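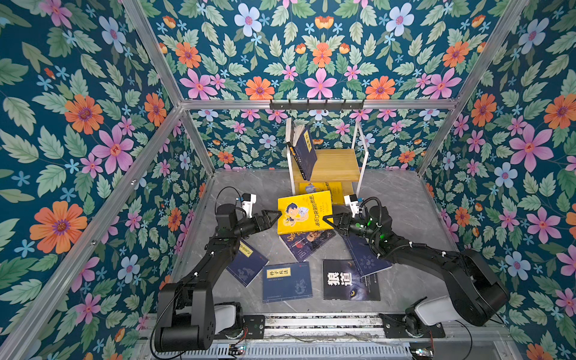
teal floral, sides and back plus the upper panel

Forum > Walls & Ceilings > Wallpaper
Thread: Big busy florals in small rooms, brave or a mistake?

pinwheelpatty
Okay wallpaper people, I need opinions and I need them before I lose my nerve. The teal one in my post is the pattern I'm in love with. Deep teal background, green leaves all over, big orange daisies, pink flowers, little pale blue and lavender ones tucked in between. I want it in our downstairs powder room, all four walls AND the ceiling. The room is tiny, one little window, no tub or shower, just a toilet and a pedestal sink.

My husband says it will feel like being swallowed by a hedge. My sister says do it. My mother says "well, it's your house," and anybody with a mother knows what that means.

Questions:
Is a dark floral on the ceiling too much?
Paste the wall or paste the paper?
Do I really need to prime? The walls were painted in semi-gloss by the last owners, and I'd rather skip a step if I can.

Budget is $300 for everything, paper included. I know, I know.

gus_in_the_attic
Do the ceiling. A small room with loud walls and a plain white ceiling looks like somebody left the lid off. We did ours in a dark green fern print and it's the only room in the house that visitors mention.

And yes, prime. Semi-gloss is the worst thing to hang over. The paste sits on top and never grabs, and come winter the seams start to open. Scuff it with sandpaper, wipe it down, then one coat of a real wallpaper primer. Don't use leftover wall paint and call it primer (ask me about my hallway).

LindenStreetLou
Going to be the grump here. I had a large floral in a powder room for 5 years and by the end I couldn't stand it. It looks wonderful for a month. After that you're brushing your teeth in a flower shop every single day. With a pattern that big I'd do one wall behind the sink and paint the rest a matching teal. You could easily stay inside your $300 that way too, which I don't think you will if you do the ceiling.

pinwheelpatty
Lou, I hear you, but nobody brushes their teeth in there! It's the guest one. Folks are in there for two minutes and then they come out and eat my potato salad.

Noted on the primer, Gus. What happened in the hallway?

gus_in_the_attic
Flat ceiling paint under a heavy paper. I came downstairs one morning and a whole strip was lying on the floor like a dropped scarf. It took some of the paint with it, so then I got to learn about skim coating.

Merle Treloar
I hung paper for a living until my knees quit, so here's my two cents, for whatever it's worth.

The ceiling is fine to do but do it first, before any wall. Paste drips, and you don't want it dripping down finished work. Get a helper. One person holds the folded strip up with a clean broom and the other one smooths. I have seen grown men cry doing a ceiling alone.

With a big flower you have to think about where the flowers land. Unroll some paper on the floor before you cut anything and find the biggest bloom. Decide where you want that one to be seen. In a powder room I like it at eye level on the wall facing the door. Start there and work out both ways, and let the mismatch fall in the corner above the door where you only see it when you're leaving.

The pattern is going to match along one edge of the ceiling and that's all. It can't match on every side. Pick the edge you see as you walk in.

On the money, a large repeat eats paper. You may throw away a good piece of every strip. Buy an extra roll and make sure every roll has the same run number on the label. Two different runs of the same teal can look like two different papers once they're side by side.

pinwheelpatty
Merle, this is gold, thank you!! I never would have thought to do the ceiling first. I was going to treat it like dessert.

How do you handle it when the corners aren't straight? This house was built by somebody who didn't own a level.

Merle Treloar
None of them are straight. Never run a full strip around an inside corner. Measure from your last strip to the corner at the top, middle and bottom, take the widest number and add a half inch. Cut the strip to that, hang it, and let the little bit wrap. Then drop a fresh plumb line on the next wall and hang the piece you cut off so it laps over. You lose a sliver of pattern, and in a busy floral it disappears. Stripes would show it from the street.

sockdrawer88
Has anyone used the Ralto peel and stick? I rent, so paste is out, and I keep seeing it in florals like this. I want to line the back of a bookcase first as a test – if it goes badly I've only ruined a bookcase.

LindenStreetLou
I've used peel and stick in a closet (not Ralto, some other one) and I'd say bookcase yes, bathroom no. It stretches when you pull it, so the flowers stop lining up by the time you reach the bottom. Mine had a daisy with a very long face.

gus_in_the_attic
Have to disagree with Lou again. Peel and stick is okay if you take the backing off a little at a time and don't yank. I did a laundry nook in it and it's still up. Slow is the whole trick. Wash the wall with a degreaser first and let it dry overnight.

LindenStreetLou
A laundry nook is not a bathroom, Gus.

gus_in_the_attic
It has a washer in it, Lou. It's plenty damp.

tamsin_o
Hi all, long time reader. I did a powder room in a dark floral in May, ceiling included, so maybe I'm useful for once. Things I'd pass along:

Lighting matters more than you'd expect. Ours had one cool white bulb over the mirror, and the dark background went sort of gray and sad. We swapped it for a warm one and the oranges and pinks woke right up. Cheapest fix in the whole project.

Take the toilet tank off if you can. I tried to go behind it with the tank on, and there's a wrinkle back there I will take to my grave.

Keep the trim simple. I painted ours a cream color that I found by holding cards up against the lightest flower. Bright white looked too sharp next to the dark.

And change your knife blade constantly. More than you think. A dull blade drags wet paper and tears it, and it always tears on a petal.

pinwheelpatty
Ooh, Tamsin, what about the trim in a color out of the pattern? I was wondering about the lavender. It's such a small part of the paper that I thought it might be sweet on the door and baseboard.

tamsin_o
I love that! Get a sample pot and paint a piece of poster board, then lean it in there for a few days. Lavender can go very pink or very gray depending on the light.

LindenStreetLou
Lavender trim, orange daisies and a teal ceiling. I'm going to go lie down.

sockdrawer88
Lou, I'm picturing you in an entirely beige house.

LindenStreetLou
It's oatmeal, thank you. And it's very restful.

Fonseca_Flats
Question about the paste side of this. The OP asked paste the wall or paste the paper and I don't think anybody answered. I've got the same decision coming up in a stairwell.

Merle Treloar
Depends what you bought, so read the label. Non-woven goes paste the wall, and it's the easier of the two for a beginner. It doesn't grow when it gets wet, you can slide it, and you don't need a table. Old style paper has to be pasted, folded onto itself and left to rest so it can swell before it goes up. Skip the rest and it swells on your wall and bubbles. For a ceiling I'd want non-woven every time.

In a stairwell the drop is long, so non-woven there too. And rent a proper stair platform, please. No ladders balanced on paint cans.

pinwheelpatty
Checked, and mine is non-woven, hooray. So the plan is: sand, wash, prime, ceiling first with my sister on broom duty, then start with the big orange flower facing the door. I'm ordering a sample first so I can tape it up and stare at it. My husband has been told the hedge is coming.

Lou, you're invited to come and disapprove in person.

LindenStreetLou
I'll come for the potato salad. I still say one wall.

gus_in_the_attic
Post photos when it's up! And prime it. I know you're still thinking about skipping it.

pinwheelpatty
I was, a little. Primer is in the cart – going to pick it up tomorrow.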